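How do you give a robot a hand?
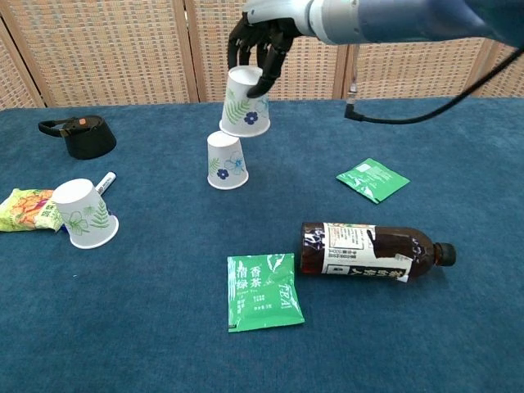 Picking things up is the sort of job you stopped being impressed by when you were two. Robots have not got there yet, and the people who build them spend whole afternoons on it. A paper cup is one of their favourite tests, because it is light, slippery and very easy to ruin. The black hand has one upside-down cup in the air, with the rounded tip of a thick finger pressed against the side, and two more cups are waiting on the blue cloth. If the finger presses too little, the cup drops. If it presses too much, you have a paper pancake with flowers on.

So which hand is best? Engineers argue about this a great deal, sometimes at lunch, so let's look at what they have to choose from.

The pincher

The simplest robot hand is called a gripper. It has 2 flat fingers that move together and apart, like a crab with no imagination. Grippers are cheap and strong and they hardly ever break. Give one a wooden block and it will pick it up all day without complaining. Give it a bottle lying on its side and things get more interesting, as the round part likes to roll away just as the fingers arrive.

Efthymia Fragkou tests robot hands for a small company called Rultar. She likes pinchers. "People think they look boring," she says. "They look boring because they work."

The sucker

Some robots have no fingers at all. They have a rubber cup on the end of the arm, and a pump that sucks the air out of it. This is brilliant for boxes and sheets of glass. It is hopeless for a woolly jumper, which lets the air straight through. A crinkly snack packet can go either way. Find a smooth bit and up it comes. Land on a crease and the robot makes a rude noise and goes home with nothing.

The one with fingers

Then there are hands with jointed fingers that bend a bit like yours. They can wrap around a cup, hook a strap or (on a good day) hold a pen. They also have a lot more to go wrong. Every joint has to be told how far to bend and how hard to push, and that means more motors, more wires and more computer code.

Your own hand does all this while you are thinking about something else, such as biscuits.

A fair test

Suppose you want to know whether a new hand is better than an old one. You can't just let each of them have a go and clap for your favourite. You need a fair test, exactly as you do in science at school. Both hands get the same things to pick up. The things start in the same places. Both hands get the same number of tries.

At Rultar each hand gets 100 tries at every object, and someone has to write down what happened each time. In July that someone was Ruan Shezi, who was on work experience and had been hoping to drive the robot. He had 3,000 lines in his notebook by the end. His spelling of "dropped" improved enormously.

The objects are ordinary on purpose. A robot that can only lift a perfect cube is not much help to anybody, as very few kitchens are full of perfect cubes. Packets of tea are good because they are flat and shiny. Marker pens are thin. Bottles roll. Cups squash, and they stack, so you can also ask the robot to put one on top of another and then stand well back.

Who tells the hand what to do?

A hand is no use without a controller. This is the part that decides how the arm and the fingers move. Sometimes it is a computer program that looks through a camera and works out where the cup is. Sometimes it is a person, moving their own hand while the robot copies. Copying sounds easy, but you can't feel what the robot is holding. Try putting on thick oven gloves and picking up a teabag, and you will begin to feel sorry for it.

Have a go yourself

You need a paper cup, a pen, an empty crisp packet and a pair of kitchen tongs. Ask before you borrow the tongs.

Turn the cup upside down on a table. Pick it up with the tongs and put it down again without denting it. Do this ten times and write down your score. Now do the same with the pen and the packet.

Next, put the tongs away and use your thumb and one finger. Then try your whole hand. Did your score go up every time? Was there anything the tongs were better at?

If you want to make it harder, shut one eye. Robots with only one camera have trouble judging how far away things are, and after a few goes you will too. Clear up the cups when you've finished.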